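Bedding and Blanket FAQ

Restar Home Linens — Help — Making, folding and storing your bedding

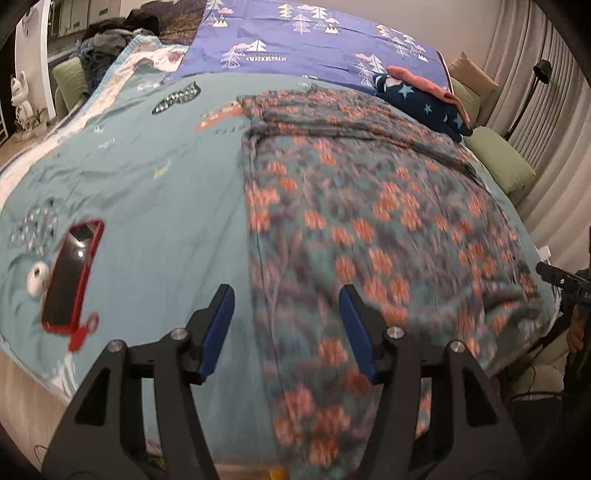

Dehua Cao wrote in to ask whether sheets from different sets can share a bed, or whether the colors and prints really have to match. We get that one a lot, so it goes first. The rest of the page covers sizing, washing, folding and storage.

Last updated September 28, 2021

Mixing and matching

Do my sheets have to come from the same set?

No. A teal sheet with scattered motifs, a floral blanket and a purple printed sheet can all go on one bed. The only thing that has to be right is the size of the bottom sheet. Everything on top of it can come from wherever you like.

Can I lay a second sheet across just part of the bed?

Yes. Some customers put a smaller flat sheet across the head end and wash it more often than the one underneath. Tuck it in on both sides if you can reach. If it isn't wide enough to tuck, use a cotton one. Satin and microfiber slide.

How many prints is too many?

That's up to you. If you want a rule to start with, pick one color that shows up in at least two of the pieces. Green pillows go with a floral that has green in the leaves, for instance. Solid pillowcases are the easiest way to calm down a busy bed.

Do you sell pillowcases one at a time?

Yes, in all solid colors. Printed cases are sold in packs of 2.

Sizing

How do I know if a fitted sheet will stay on?

Measure the depth of your mattress, including any topper. Our standard pocket fits up to 39 centimeters. Over that, order the deep pocket. A sheet that is too shallow will pop off at the corners, usually the ones by the pillows.

My sheet fits but it still wrinkles. Why?

There are a few possible causes. The sheet may be a size too big, it may have been left in the dryer after the cycle ended, or it may just be cotton. Cotton creases. Pull the sheet tight from the foot end first, then the sides. Any fold lines left from the package should ease after a wash or two.

What size blanket should I get if two people share the bed?

Go one size up from the mattress if you both like to be covered to the edge. If one of you sleeps hot, try two separate blankets, each sized for a single bed. You can then fold one back without uncovering the other person.

Washing

Can I wash a printed sheet with a plain one?

After the first wash, yes, if the colors are close. Wash every new printed item by itself once in cold water. Navy and dark green are the ones to watch. Keep them away from peach, beige and anything pale for the first three washes.

How do I keep line prints from fading?

Turn the sheet inside out, use cold water and skip the bleach. Dry on low or hang it out of direct sun. Thin white and yellow lines show wear sooner than large blocks of color do.

Do I need to iron any of this?

You don't need to. If you want a smooth sheet, iron it while it's slightly damp, on the back of the print. Do not iron fleece at all.

How often should I wash a blanket?

Once a month is fine for one that lies on top of a sheet. Wash it more often if pets sleep on it. The Ó Ceallaigh wool throws are the exception — air those outside and wash them once a season, on the wool cycle only.

Can ribbed pillow covers go in the dryer?

The cotton ones can, on low. Take them out while there's still a little damp in the ribs and pull them into shape by hand. Check the label on anything that didn't come from us.

Folding

What's the easiest way to fold a large blanket by yourself?

Use the bed as your table.

Spread the blanket flat with the long side running from head to foot.
Take the two corners on one side and bring them over to meet the other side.
Smooth it from the fold outward.
Fold it in half again the same way, so you have a long strip.
Fold the strip in thirds from the foot end.

If the stitched edges don't line up at the first fold, stop and fix them there. It gets harder with every layer.

Mine ends up with a lumpy band at the top. What am I doing wrong?

The top was probably bunched when you started. Open it back out, hold both top corners and shake it once, then lay it down again. Thick blankets need a second shake.

How do I fold a fitted sheet?

Put your hands inside two corners on the same short side, and flip one corner over the other so they nest. Do the same at the other end, then nest all four together. Lay the sheet on the bed, fold the elastic edge in toward the middle, and fold into a rectangle. It won't be perfect.

Should a folded blanket go at the head of the bed or the foot?

Either works. The foot is handier if you only pull it up at night. A small bundle at a corner of the head end is fine too, and you can reach it without sitting up.

Storage

Where do the pillows go while I change the sheets?

A chair is best. If there's no chair near the bed, stand them up against the wall or beside the mattress on a clean towel. Move any floor lamp out of the way before you start shaking blankets.

How do I store bedding between seasons?

Wash it, dry it completely, and put it in a cloth bag. The Prisen bag in the large size holds one queen blanket and two sheet sets. Plastic bags are okay for a few weeks but not for a whole summer. Most people swap in April and again in the fall.

Are vacuum bags safe for blankets?

For polyester and cotton, yes. Don't use them for down or wool. The Zarkon bags we used to carry have been discontinued, but if you have one and the valve still seals, there's no reason to stop using it.

Orders and returns

Can I return a sheet after I've washed it?

Only if there's a fault in the stitching or the print. Unwashed items can come back within 30 days in the original package.

Is there a swatch service?

Yes. We keep over 400 fabrics on file and will mail you up to five swatches at no charge. Give the item number from the label when you ask. The plain teal is 1580.

My question isn't listed.

Use the contact form and choose Bedding from the menu. Please include the size of your mattress and the item number if you have it.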